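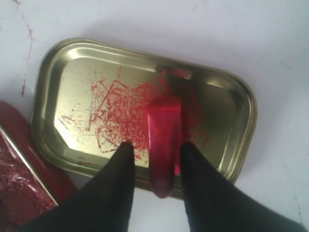 1. はじめに

本報告は、Holtach棟2階学習室における机上面照度の分布を実測し、昼光と人工照明の寄与を分離したうえで、座席配置および窓面遮蔽の運用について検討した結果をまとめたものである。

同室では冬季の日中に、窓側の席で紙面がまぶしく、廊下側の席で手元が暗いという意見が以前から出ていた。一方、照明器具の更新後に照度分布を測った記録は残っておらず、管理室に保管されていたのは竣工時の設計照度のみであった。設計値は什器のない状態を仮定したもので、現在の書架と間仕切りの影響を含まない。

班員はアルシデス・エナオ、ヨランダ・ココリ、リセス・ヒラルド、イドリス・ケムズの4名である。測定は全員、データ整理はヒラルドとケムズ、日射の幾何計算はエナオ、遮蔽材の検討はココリが担当した。

2. 対象室

対象室は間口7 m、奥行8 m、天井高2.6 mの矩形平面で、南面に連続窓をもつ。窓上端は床から2.3 m、窓台は床から0.9 mである。窓は縦の方立で区切られ、ガラスは透明の複層とする。西面と東面は隣室との間仕切壁、北面は廊下に面した壁で、扉の上部に小窓があるが、面積が小さいため計算では無視した。

天井は白色の吸音板、壁は明るい灰色の塗装、床は中明度のビニル系床材である。照明は直付けの蛍光灯形LED器具が東西方向に3列配置され、スイッチは列ごとではなく全室一括となっている。この点は第6章で再度取り上げる。

窓面にはAmundsen製のロールスクリーンが取り付けられている。生地は白色で、昇降は手動である。測定前に確認したところ、うち1台は下端まで降りず、窓台の上にすき間が残った。測定期間中に修理の予定がなかったため、当該箇所はそのままの状態で測定した。

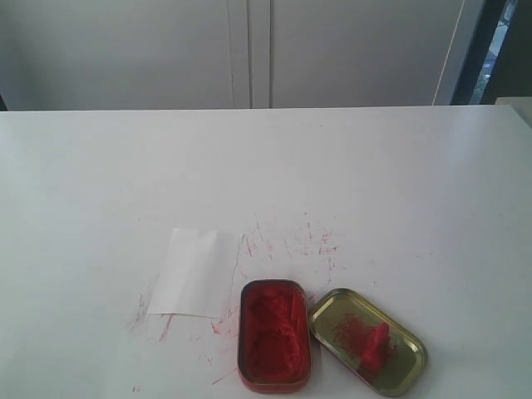

什器の反射率も結果に影響する。反射率の推定には、同一位置で入射照度と反射照度を順に読み、両者の比をとる簡易法を用いた。受光部を面から離す距離によって値が変わるため、距離を固定する治具を厚紙で作成し、各面につき3回読んで中央値を採った。天井0.81、壁0.58、床0.27が得られた。吸音板には小孔があるので、天井の値は孔を含む見かけの反射率である。

3. 測定方法

3.1 測定点

測定面の高さは床上70 cmとした。室内を0.5 m角の格子に分割し、各格子の中心を測定点とした。東西方向14列、南北方向16行、合計224点である。行番号は窓側から順に1から16とし、第1行は窓面から0.25 m、第16行は7.75 mの位置にあたる。

机のある位置では天板上に受光部を直接置き、ない位置では三脚に固定した。天板の実際の高さと測定面との差は1 cm未満であったので補正していない。書架と重なる測定点はなかったが、書架に隣接する北西隅の数点では受光部から見た天空および器具の一部が遮られる。これらの点も除外せず、実使用時の条件として扱った。

3.2 測定機器

照度計はSkilletti製のデジタル式を2台使用した。1台を室内の走査用、もう1台を屋外の全天空照度の連続記録用とした。2台の器差は、開始前に同じ場所に並べて読み取り、屋外用の値に係数0.98を掛けて合わせた。記録と作図には表計算ソフトのほか、等照度線図の作成にPritanoを用いた。

3.3 測定条件

測定は12月の授業のない日に行った。条件は次の4種である。

条件A 曇天、消灯、スクリーン開
条件B 夜間、点灯、スクリーン閉
条件C 晴天正午前後、消灯、スクリーン開
条件D 晴天正午前後、消灯、スクリーン閉

1点あたりの読み取りを3秒とすると、全点の走査は計算上11分12秒で終わる。移動の遅れを見込み、1回の走査を15分以内に収めることとした。超過した走査は破棄してやり直した。条件Aでは走査中に屋外照度が変動するため、室内の各読み値を同時刻の屋外値で除し、昼光率として整理した。条件CとDでは太陽位置の変化が問題になるので、南中時刻を中央に挟むように、Cに続けてDを測定した。

測定者の影が受光部にかからないよう、読み取りは受光部から1 m以上離れてしゃがんだ姿勢で行い、値を保持してから記録した。最初の試行ではケムズが立ったまま読んだため、窓側の数行で値が低く出た。この試行の値は以下の結果に含まない。

4. 結果

4.1 昼光率(条件A)

行ごとの平均昼光率を抜粋して示す。

第1行(0.25 m) 9.8 %
第4行(1.75 m) 5.1 %
第8行(3.75 m) 2.2 %
第12行(5.75 m) 1.1 %
第16行(7.75 m) 0.8 %

窓から離れるにつれて低下する傾向は予想どおりであるが、第12行以降の低下は緩やかになった。この範囲では窓から直接届く光が少なく、天井と壁からの相互反射が主になっていると考えられる。最も近い行と最も遠い行の比は12対1を上回る。

4.2 人工照明(条件B)

平均照度は512 lx、最小照度は338 lxであった。最小値を平均値で除した均斉度は0.66となる。最小値は北西隅で記録されており、書架による遮光の影響とみられる。班で設定した目標値500 lxは室平均としては満たすが、壁際の列では満たさない点がある。

4.3 晴天時(条件C、D)

直射日光の当たる範囲を判定するしきい値として3000 lxを用いた。条件Cでこれを超えたのは61点で、全測定点の27.2 %にあたる。該当点はすべて第1行から第5行に含まれた。条件Dでは超過した点はなく、第1行の平均は640 lxまで低下した。ただし下端まで降りないスクリーンの前では、隣接する列より高い値が出ている。

5. 考察

5.1 直射範囲の計算との比較

南中時の太陽高度を31.6度とすると、測定面から窓上端までの高さ1.6 mに対し、直射光の到達距離は1.6を31.6度の正接で除して2.60 mとなる。格子の位置では第1行から第5行(2.25 m)までがこれに入り、第6行(2.75 m)は外れる。測定結果の範囲はこの計算と一致した。

第1行から第5行の測定点は70点あるため、計算上は直射範囲にありながらしきい値を超えなかった点が9点残る。位置を図上で確認すると、方立の影の帯に沿って並んでいた。方立の幅は格子間隔に比べて小さく、影に入るかどうかは走査の時刻に左右される。9点という数そのものには再現性がないと考えるべきである。

窓台の影響についても検討した。窓台は測定面より0.2 m高いため、窓のごく近傍では直射光が窓台に遮られうる。到達距離に換算すると0.33 mとなり、第1行はこの範囲に入る。しかし実際には第1行にもしきい値を超えた点があり、計算と合わない。測定面の高さの誤差、窓台の室内側の面取り、ガラス面の位置の取り方が原因として挙がったが、特定には至らなかった。

5.2 天板の反射

室内の机には白色の天板が使われている。
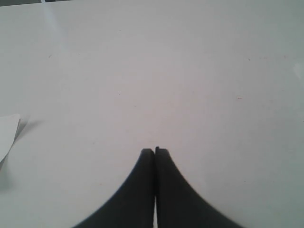
図1 机の天板(白色系)

簡易法による天板の反射率は0.74であった。白い紙との輝度差は小さく、直射光が当たる席では紙面だけでなく天板全体が視野内の高輝度面となる。一方で、廊下側では天板の反射が天井を経由して戻る成分も期待でき、暗色の天板への変更が室全体として有利であるとは言い切れない。光束法の概算では、天板を反射率0.3の材料に替えた場合、条件Bの平均照度の低下は数パーセントにとどまる。この概算は天板を床面の一部とみなしたもので、什器の立体形状を考慮していない。

光沢についても簡単に触れる。天板の仕上げはつや消しに近く、器具の像が明瞭に映り込むことはなかった。したがって、まぶしさの意見の主な要因は鏡面反射よりも照度の絶対値であると判断した。輝度計を借用できなかったため、この判断は目視と照度からの換算に基づく。

5.3 誤差

照度計の表示誤差は取扱説明書の値で4 %である。斜入射光特性による誤差は低い太陽高度で大きくなるが、条件Cの判定に対しては、直射範囲内外の照度差が十分に大きいため影響しない。条件Aの昼光率には、屋外受光部の北側にある塔屋の遮蔽が含まれる。塔屋の立体角投射率を見積もって補正したところ、昼光率は全体に2 %(相対値)小さくなったが、上記の表は補正前の値である。
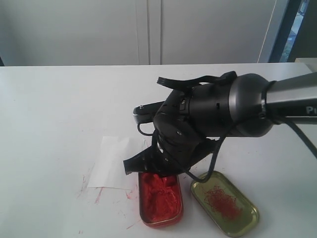 6. 運用案

以上の結果から、工事を伴わない範囲で次の3案を比較した。

案1 冬季の晴天日は、10時から14時まで全スクリーンを閉める。
案2 スクリーンは上部のみ降ろし、直射範囲を第2行までに抑える。
案3 第1行から第5行の範囲に座席を置かず、通路および書架に充てる。

案1は最も単純であり、条件Dの値からみて直射の問題は解消する。ただし奥側では昼光がほとんど失われ、点灯が前提となる。案2では、第2行(0.75 m)と第3行(1.25 m)の中間の1.0 mを到達距離の上限とすると、スクリーン下端を測定面から0.62 m、床から1.32 mの高さに合わせればよい。窓台との間に0.42 mの開口が残り、外の視界もある程度確保される。案3は室面積の約3分の1を座席に使えなくなるため、定期試験の時期には成立しない。

班としては案2を推す。スクリーンの操作ひもに目印を付け、下端位置を統一する方法を管理室に提案した。昇降不良の1台については先に修理が必要である。管理室のウィルメル・エナオ氏からは、目印の材料を窓枠に接着しないことを条件に試行の了承を得た。

照明については、スイッチを列ごとに分ければ窓側1列を昼間に消灯できる。配線の変更を伴うため今回の比較からは外した。

7. 残された課題

測定は冬季に限られる。夏至の頃は南中高度が高く直射範囲は窓際に縮まるが、春秋の午前と午後は未検討である。第1行の直射点に関する計算との不一致は、格子を0.1 mに細分して再測定すれば判定できる見込みである。案2の試行後には、条件Cと同じ時刻帯でスクリーンの下端を所定の位置に固定し、全点を走査する。

測定値の一覧と等照度線図は別冊とした。

提出日 2019年2月3日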